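What is plastic made from?

Plastic is all around us. It is in toothbrushes, rulers, lunch boxes and the soles of your trainers. People have only been making it in large amounts for a fairly short time.

Most plastic starts as oil or gas, which comes from deep under the ground. Factories heat the oil and split it into simpler parts. Some of these parts are joined together in very long chains called polymers. You can think of a polymer as a paper chain with 2000 links, all the same.

Natural polymers

Plants and animals make polymers too. Cotton, wool and rubber are all natural ones. Your hair is made of polymers as well.
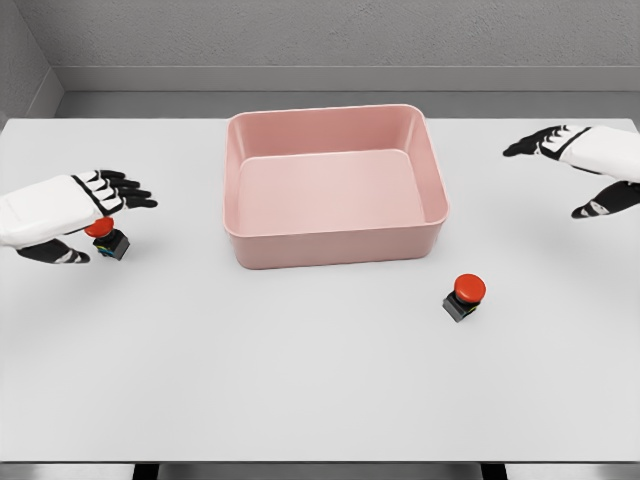

Shaping comes next. Plastic arrives at the factory as small beads called pellets, and the pellets are heated until they go soft. Many everyday things are then made in a mould – a hollow metal shape that the soft plastic is pushed into. An open container like the pink bin has rounded corners and walls that lean outwards a little. Walls like these help it slide out of the mould when it has cooled. A thick rim makes the top edge stiffer and kinder to your fingers.

Where does the colour come from?

Many plastics are clear or milky white to begin with. Coloured powder or coloured pellets are mixed in before shaping, so the colour goes all the way through. If you scratch a bucket, it is usually the same colour underneath.

Can it be used again?

Some plastics can be melted and shaped again. Others burn instead of melting, so they are harder to recycle. Look for the small triangle with a number in it – it tells you which kind of plastic you have.

Words to know
Polymer: a very long chain of small parts joined together
Pellet: a small bead of plastic
Mould: a hollow shape used for making things

Written by Oana Husar
Page last checked: June 29, 2020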